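October 2025. Alumni records, Waltdale.

Second go at the class notes mail merge for the business school's reunion appeal. The August export from Sunik had 3,549 rows, of which 22 were the same graduate under different spellings of Polák. Sunik drops the accent, then offers you the accentless version as a new donor. We thanked it and merged them by hand. 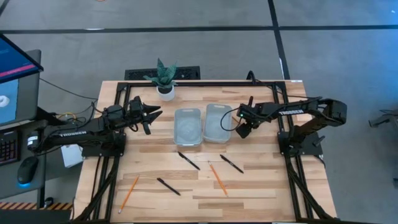 Class years are the next headache. Part-time MBAs get two, one for when they started and one for when they finished, and Skiltard prints whichever it likes better. Set it to finish year only and reran. Down to 6 bad salutations, all of them "Dear Dean," sent to people who have never been dean of anything. Flattering, I suppose, but it won't raise money.

Tried the fuzzy match at a looser setting after lunch. Bad idea - it married off half the class of 1988.
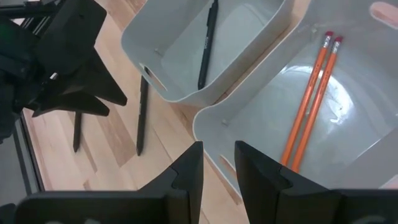

The dedupe rule needs two fields to agree before it grabs a record. Name alone is too weak, and name plus city fails for anyone who moved, so I'm going with name plus finish year. Think of two black fingers with a narrow gap between them: a record has to fit between both or it stays on the table. Test batch of almost 2,000 is queued in Skiltard under the new rule.

Still to do: ask the print shop if their font has an á. Last year's had a small box.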